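Serena Carbone would like it known that she did not apply to run music. She applied to teach Year 4, got the job, and mentioned in passing at her first staff lunch that she had once played the cornet. By the end of the week she had the key to the instrument cupboard.

"There were eleven recorders in it and a tambourine with no jingles," she says. "So, a hoop."

That was six years ago. Celtside Primary now has a choir, a brass group, singing in every class from Reception up, and a samba band whose rehearsals can be heard from the garden centre. Carbone still teaches Year 4. She has simply been given the rest as well, in the way that schools have.

We speak over a video call that freezes twice, both times while she is mid-gesture. She is a fast talker and apologises for it, then carries on at the same speed.

I ask what music is for, in a primary school, and she winces. She has read the policies. She has written one of them. "I can do you the paragraph about confidence and teamwork if you like. It's all true, it's just that you could swap the word music for netball and nobody would notice. Netball probably has the same paragraph."

What would she put instead? "That it's a subject. You can be bad at it and get better. We don't say maths is for wellbeing. We say here's some maths."

Her lessons are plain affairs by her own account. Each class gets a weekly session of 45 minutes, and the first ten are always singing. Nothing is handed out until the singing is done. "Once a child is holding a drumstick, your part of the lesson is over."

The songs are a mixed bag. Some came from Jovita Robles, a teaching assistant who used to sing in a wedding band and has a way of getting a room of seven-year-olds to come in on the second beat that Carbone has tried and failed to copy. "I've watched her hands. I've stood where she stands. They come in on one and look at me as if I've let them down."

There have been setbacks. The school bought a class set of keyboards, the Lastalis, on the strength of a demonstration in which a man played a tango on one. They arrived without plugs. When plugs were found, the children discovered the button marked Helicopter, and she says she lost most of a half term to it. The keyboards now come out for Year 6 only, and the button has tape over it. "They know what's under the tape. Of course they know."

Then there was Flavix, the practice app, which gave out stars. Norbert Lakatos, who comes in to teach brass, noticed that his most decorated pupil could not find middle C. The boy had learned that the app would award a star for any sustained noise, and had been holding his phone up to the tumble dryer. Lakatos, to his credit, asked him what note the dryer was. It was a slightly flat B, and the two of them worked the rest of the scale out from there.

Money comes up, as it does. The annual music budget is 600 pounds, which she describes as "generous if you never break a reed". Brass is hired from the county. The samba drums came second-hand from Cuautle, a community band that was packing up after many years, and one of the surdos still has somebody's parking permit glued inside it. The lessons themselves are free to families, and she gets noticeably less wry on this point. She has no patience for the idea that instruments are for the children whose parents can pay. "I was one of the ones who couldn't. A man lent me a cornet. That's my entire musical education, a man lending me a cornet."

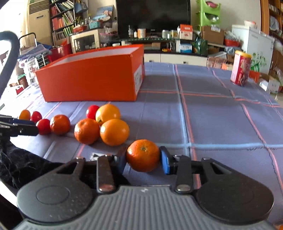
Singing has been the hard part this year. Choir stopped in the spring, and when the children came back in September it was to desks facing forwards and no assemblies. The choir had stood at 65 children, in a hall built for rather fewer. Now there is humming, there is clapping, and there is a great deal of what she calls body percussion and Year 5 calls slapping. On dry days a class can go and sing on the field, well spaced out, into the wind.

"You can't hear the child next to you, so they all think they're soloists. Some of them have got much braver. Some of them have got much flatter."

Mỹ Từ, who teaches Reception, has had more luck. Her class do their register as a tune, each child answering on whatever note they fancy, and Carbone has taken to finding reasons to walk past at ten to nine. Yulan Kong, the head, has asked whether staff briefing might be done the same way. Carbone thinks she was joking but has prepared an alto line in case.

And the cornet? It was returned to its owner when she was sixteen, polished, with a card. She has another now, bought with her first pay packet, and plays it in the garage with the car moved out. Is she any good?

"I'm all right," she says. "I'd be better if I practised. Don't print that, they'll all see it."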